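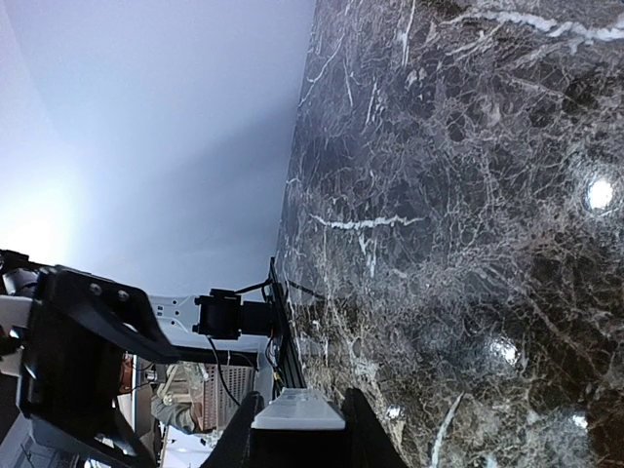 Clevemholm Residents' Forum
Kitchens and Common Areas
Topic: Care of the dark marble surfaces

Posted by: S. Juška (moderator)
2020-10-06
Residents are reminded that the marble in the shared kitchen is to be cleaned with a damp cloth and pH-neutral soap only. Vinegar, lemon and bathroom sprays are not permitted. Please direct questions to this thread.

Posted by: pvaher42
Thank you for the notice. I would ask that the pale veins be checked before resealing. To my eye, one of the short jagged ones resembles a crack.

Posted by: Biljana N.
I must respectfully disagree. Veining of that kind is normal in dark marble, and the ragged edges are part of the pattern. A fingernail drawn across the line will usually settle the matter - a crack will catch.

Posted by: pvaher42
A filled crack will not always catch. I maintain my request.

Posted by: R_Cierny
My concern is the polish. Under the lights the glare is considerable, and a honed finish would have been the better choice. It would also show fewer etch marks.

Posted by: Biljana N.
Honed stone shows oil more readily, in my experience. I would not support the expense.

Posted by: S. Juška (moderator)
Both matters are noted. Storkusen will be asked to inspect the veins when they attend to reseal the stone. The finish will not be changed this year. Kindly keep the surface clear for 2 hours after sealing.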